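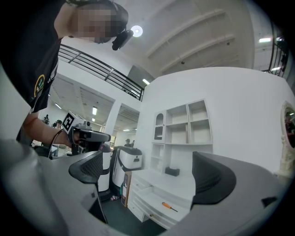

Workshop notes: Furniture

Refitting a loose drawer knob on a painted desk

Applies to small desks with a stack of drawers beside an open recess, where each drawer front carries a single knob held by one machine screw from the inside. The procedure was written for a white desk with dark brass-coloured knobs. Other finishes are treated in the same way.

You will need

Screwdriver to suit the screw head
Soft cloth
Thin fibre washer, one per knob
Abrasive paper, 80 grit

Procedure

1. Empty the drawer and pull it out fully. If it has a stop, lift the front edge to clear it.

2. Set the drawer on the cloth with the front facing you. Hold the knob still and turn the screw anticlockwise from inside. Do not turn the knob itself, as this scores the paint.

3. Check the hole. A round hole needs no work. If it has worn oval, fill it with wood filler, leave it overnight and drill again to the original diameter.

4. Rub down any raised paint on the inside face only. Wipe off the dust.

5. Fit the washer under the screw head, pass the screw through and start the knob by hand. It should run on freely for several turns. If it binds, back it off and start again.

6. Tighten until the knob no longer rotates under finger pressure, then stop. Old drawer fronts crush easily.

7. Refit the drawer and open and close it 20 times. Check the screw once more.

Screw length

The screw should be equal to the thickness of the drawer front plus the depth of thread in the knob, less 1 mm. A screw that is too long will bottom out and leave the knob loose however hard it is turned. Cut it down or add a second washer.

Replacement knobs for the Lavness desk are listed under part 3797.

Text: Miyuki Sugawara. Checked by Noboru Sakai, 28 August 2021.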